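Urside Residence Hall
Shared Desks and Study Room Furniture: Frequently Asked Questions

The following answers apply to all shared desks, cubbies and cabinets in the Urside and Skestdale buildings. They replace the leaflet previously handed out at check-in. Residents of the Mahmoudi annex should follow the separate sheet posted at their entrance, as the annex desks are of a different type.

Who may use the shared desks?

Any registered resident may use a shared desk during the opening hours of the study room. Guests may sit with a resident but may not reserve a place in their own name. Reservations are made at the front office or through the residents' portal.

How long may a desk be reserved?

A desk may be reserved for up to 23 days at a time. A reservation may be renewed once if no other resident is on the waiting list. During the examination period in February, renewals are suspended and all desks return to daily use.

What may be left on the desk overnight?

Residents holding a current reservation may leave books, papers, stationery and small personal articles on the desk overnight. Food, open drinks, heating appliances and anything that drips or stains must be removed before the room closes. Laptops and other valuables are left at the owner's risk, and the residence does not accept claims for their loss.

A desk used under a daily pass must be completely cleared by 10 p.m. Articles remaining after that time are collected by staff and taken to the front office.

Are flowers permitted?

Yes. Cut flowers and small potted plants are permitted on reserved desks. Vases must stand on a tray or saucer, and the water should be changed at the kitchen sink, never at the desk. Bouquets should be placed where they do not block the neighboring seat or hang over the front edge. Wilted flowers go into the organic waste bin in the kitchen, with ribbons, wire and wrapping removed first.

Residents with pollen allergies may ask the front office for a place in the flower-free row. This row is marked on the floor plan beside the door.

How should the open cubbies be used?

The open cubbies are intended for books, folders and document boxes. Books should stand upright or lie flat in a low stack. Rows that lean for long periods put strain on the bindings and are difficult to keep in order when a volume is taken out. Bookends are available on request at no charge.

Shelf dividers may be moved only by staff. A divider that has come loose should be left in place and reported. Please do not secure it with tape or glue.
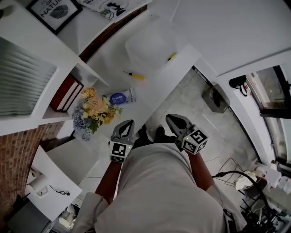
Desk with bouquet, soft package and hand tools; red books in the open cubby.

May I store tools at my desk?

Small hand tools may be used at the desk for minor tasks, such as tightening the screws of a lamp or a pair of glasses. They should be put away when the task is finished. Screwdrivers and other pointed tools must not be left lying loose on the desktop overnight, nor stored in the open cubbies, where a person reaching for a book may be injured.

A basic tool set is kept at the front office and may be borrowed against a signature for up to two hours. Tools belonging to the residence must be returned to the office and may not be passed on directly to another resident.

Is a protective mat required?

A mat or tray is required for any work involving tools, glue, ink or paint. White desktops mark easily, and scratches cannot be polished out. Clear and translucent mats are acceptable, provided they lie flat and have no adhesive backing. Small parts should be kept in a dish or box with a lid.

What should I do with packages and wrapping?

Packages may be opened at the desk. Empty wrapping should be taken to the recycling point on the same day. Soft packs of tissues, wipes and similar supplies may be kept on the desk in reasonable quantity. Larger supplies belong in the resident's own room.

Residents who use wet wipes at a desk are asked to close the pack firmly after use and to keep it away from books and papers.

How should I clean the desk?

Desktops should be wiped with a soft cloth, slightly dampened with water and a small amount of dish soap, and then dried. Scouring powder, bleach and abrasive sponges are not permitted. Before wiping, please lift objects off the surface; sliding them across it is the most frequent cause of scratches.

The order recommended by the housekeeping office is as follows:

Remove flowers and any vessel containing water.
Put away pointed tools.
Return books to the cubby.
Set packages and loose supplies on the chair.
Wipe the desktop from the back toward the front.
Dry the surface before replacing anything.

Who cleans the ribbed panels and cabinet frames?

Housekeeping staff clean these parts twice a year. Dust gathers between the ridges of the panels, and residents may remove it with a dry, soft brush. Water should not be used on the panels. Please do not hang bags or clothing from the cabinet frames, and do not attach hooks, stickers or notes to them.

What happens to articles that are collected?

Each article is labeled with the desk number and the date and held at the front office. Cut flowers and opened food are discarded at the end of the day. Books belonging to a library are returned to that library without further notice. All other articles may be claimed on presentation of a resident card during office hours.

Last year the front office received 217 articles from the study rooms. Residents are encouraged to write their name inside books and on the outside of boxes.

May I rearrange or replace the furniture?

No. Desks, shelves and cabinets must remain as placed. A resident who requires a different desk height or additional space for medical reasons may apply in writing, and the housekeeping office will arrange a suitable place. Chairs may be exchanged within the same room but not carried to another floor.

How do I report damage?

Damage should be reported on the day it is noticed, using Form 501, available at the front office and at the Nekimstead Street entrance. Please state the desk number and the part affected, such as desktop, divider, panel or frame. Residents are not charged for ordinary wear. The cost of repairing scratches, burns and stains caused by work without a mat may be charged to the holder of the reservation.

What must be done when a reservation ends?

The desk and cubby must be emptied and wiped by noon on the final day. Mats and bookends on loan should be brought back to the front office. The next reservation begins at 2 p.m., and staff inspect the desk in the interval.

Whom should I contact with further questions?

Questions about furniture, cleaning and storage should be addressed to Xiomara Nakamura, Housekeeping Office, ground floor, Urside building. The office is open from 9 a.m. to noon. Questions about reservations are handled by the front office.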